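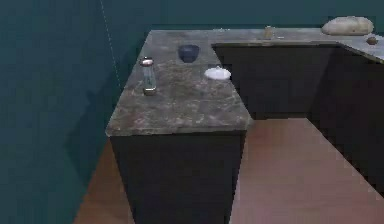 Muvex members who read the last entry asked me why I still spend time in the simulator when the real arm is already bolted to the bench. One of them wrote that 20 tries on real plates would teach me more than 1000 in the computer. Maybe. But I pay for the plates.

Jul 30, 2020, workshop notebook, Inskip arm

Kitchen model loads without errors now. Bowl, plate and glass jar are on the near counter, the loaf is at the back. I changed the friction of the plate only, everything else is the same as before.

Ran 200 grasps on the plate with the Nostard controller. 11 ended with the plate pushed away instead of lifted, all of them with the wrist too low. I raised the approach height a little and will repeat the same set tonight with the same seed.

The jar I did not touch yet. If its cap has a different width from the body, the fingers need two opening values – I have only one in the config file. To fix.

On the real arm: the elbow belt is loose again. I tightened it and marked the screw with paint. Please do not turn it before I measure the backlash.

Still open: order the spare belt from Grusano, it will come in August. Copy the config to the shared drive.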